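Bench inspection, output driver board, rev 3
Site: Flirstead lab
Inspected by: Jagadeesh Namboodiri
January 23, 2020 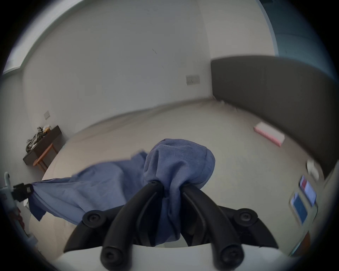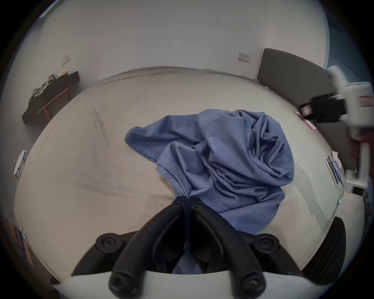
Blue cloth held between the fingertips, both photos.

1. Supply off and bulk capacitors discharged before probing. OK.
2. Ground strap tested at the bench. OK. Strap clip is worn, replace by August.
3. Output pins checked for shorts to ground. OK on all but pin 7. Solder bridge, cleared and retested.
4. Series resistors match the Tenus parts list. OK.
5. Ringing on falling edge within limit. FAIL. Undershoot is worse with the long Sutter cable. Repeat with the short one.
6. Driver case temperature at full load. Not done, probe out for calibration.
7. Board label reads 1428. OK.

Hold the board until items 5 and 6 are closed.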